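Arango House kitchen group - minutes, February 24, 2025

Play kitchen corner, pans and pretend food

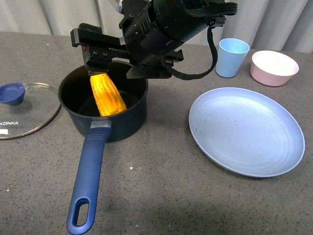
Said Lahlou thought we should stop buying toy saucepans altogether and stick with real ones, as the last toy set lost its handles before October was out. I'm writing this up from my own scribbles, so shout if I've got you wrong!

We talked about pans for much longer than planned. The navy one with the long blue handle got a lot of love - it's a proper saucepan, it has a hole in the handle so it can go on a hook, and the KONKA glass lid has a blue knob that small hands can get hold of. A couple of people were nervous about glass lids near the under-threes. We went back and forth and settled on this: glass lids come out at the grown-up table only, and the floor corner gets pans with no lids. Said wasn't thrilled but went along with it.

Then pretend food. The yellow corn cob stays (of course it does, I would have fought for it). The felt sandwiches are going, they've been washed to death. I asked if we could have more vegetables and less cake, and got some groans, but it was agreed. Draline has a set of 18 pieces for $33 and Prundombridge has one of 47 pieces that costs more and includes a great deal of cake. We're going with Draline.

Money: there's $460 left for the whole room, and that has to cover the new rug too. I'd like the rug first. Others would like the shelf first. Not settled, so it's on the list for next time.

Washing up: plastic food gets a soapy wash after every session, pans get wiped and hung up by the handle. Please don't stack them wet in the Drornance crate - I found a puddle in there last week, yuck.

To do:
Said - hooks for the pans, low enough for the kids
Me - order the Draline set, bin the felt sandwiches
Everyone - look at home for spare saucepans, small ones only

We ran over and skipped the bit about aprons. It goes first on the next agenda.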